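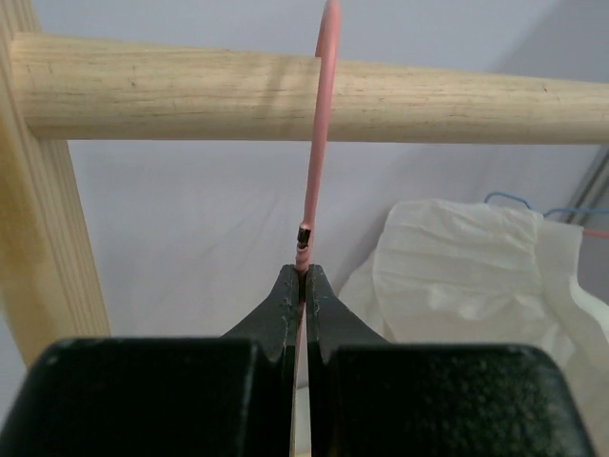 Week 5 Handout: Teaching the Hanger Task by Remote Control

Welcome back, everyone, and thank you for the good questions after the last session. I promised we would slow down this week and spend the whole period on one chore, putting a garment on a hanger and the hanger on a rod, and I mean to keep that promise even if it makes the notes run a bit long.

You will remember that there are two common ways to show a robot a task. You can take hold of the arm itself and push it through the motion (hand guiding), or you can sit a little apart and drive it through some kind of controller (remote control, or teleoperation). Last time we did hand guiding on the Dritham bench with the block exercise, and most of you found it easy to like. It is direct, and your own muscles tell you when the arm is straining. The trouble starts when a job needs two arms at once, or when your own hands keep wandering into what the wrist camera sees. If the learner is going to work from those camera views, then your sleeve and your thumb become part of the lesson, and they won't be there on the day the robot works alone.

So for clothing we drive both arms from the controllers. Please read sections 2 and 3 of the Zastus reader before lab, and bring the reader with you!

Where to take hold

A wire hanger gives you very little to pinch. Our usual spot on the pink one is the straight stretch just under the dark band, with the hook left free above the fingertips. Come in slowly, square the fingers to the wire, and close. If you grab too near the curve of the hook there is nothing left to go over the rod, and I'm afraid you'll have to set it down and start again, which every one of us has done.

Try to pick the same spot every time. Beginners like to improvise, and I understand the temptation, but a learner that sees ten different grips has to work out which differences matter. Save the variety for things that really will vary later, such as how the garment lies on the table or how far along the rod you want the hanger to go.

Cloth on the table, and the other arm

Cloth is a different sort of partner altogether. A block stays a block, while a jacket or a dress has a new shape every time you nudge it, and a good half of your attention will go to seams and folds you never thought about before.
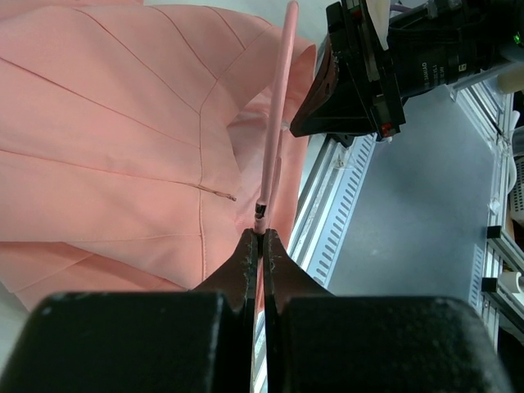
With one gripper keeping the hanger steady, the other is free to come down from above and work on the fabric. Talk it through out loud the first few times, left hand and right hand, the way you might talk through a new dance step. When you aren't using an arm, park it and leave it parked. Small idle wobbles get recorded along with everything else, and a patient learner will copy your fidgeting quite faithfully.

Pausing is a related matter. A short stop before you close the fingers is fine and even helpful. A long stop while you think about lunch is much less so, as the recording then holds many moments in which the right answer was to do nothing.

Keeping or dropping a recording

The Flarnora set, which you'll be using for the assignment, holds 1,714 recordings of garment handling. Each one was marked by the person driving as keep, drop or unsure. Be generous with "unsure." If you fumbled a grip and then fixed it calmly, write that down in the notes field and keep the recording, because recoveries are worth a great deal to the learner. If you fumbled and then gave up, drop it with a clear conscience.

Do look at the wrist view before you decide. A hem, a cuff or a bit of shiny lining can fill most of it, and a motion that felt smooth from your chair may be very hard to follow from down there.
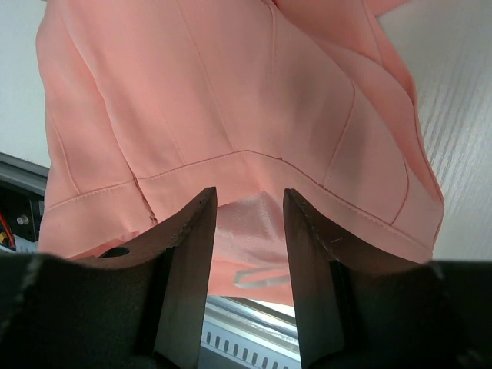

For lab and for next time

Sign up for a driving slot on the Kushnir page and come with a partner. Run the hanger task until you have 5 recordings you would both keep. Then trade your notes with another pair and see whether they agree with your marks.

The write-up is 2 pages, double spaced. Tell me where you took hold and why, which moment gave you the most trouble, and one thing you would ask a new driver to do differently. The driving slot and write-up together are worth 95 points. Late work is fine if you write to me first.

Reading for next week is the Zastus chapter on correcting a robot partway through a task.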